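Inicio Diario Archivo Contacto

Febrero, por la tarde

Segundo día con el paquete de prueba de Clustar y sigo sin decidirme. Son 300 al mes con 15 horas de soporte, y Shayne insiste en que lo firmemos ya – ¡como no lo paga él! A mí lo que me gusta es que enseñas la tarea y te dejan retocarla sin llamar a nadie.
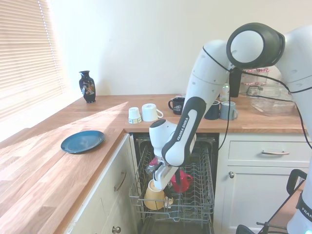
La rejilla de arriba, con la taza roja.

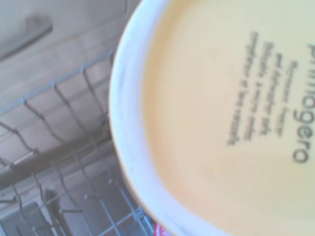

Mañana le escribo a Noeline para preguntarle si el descuento de 85 vale también para la renovación. Y tengo que devolver el alargador, que me lo dejé otra vez en el coche.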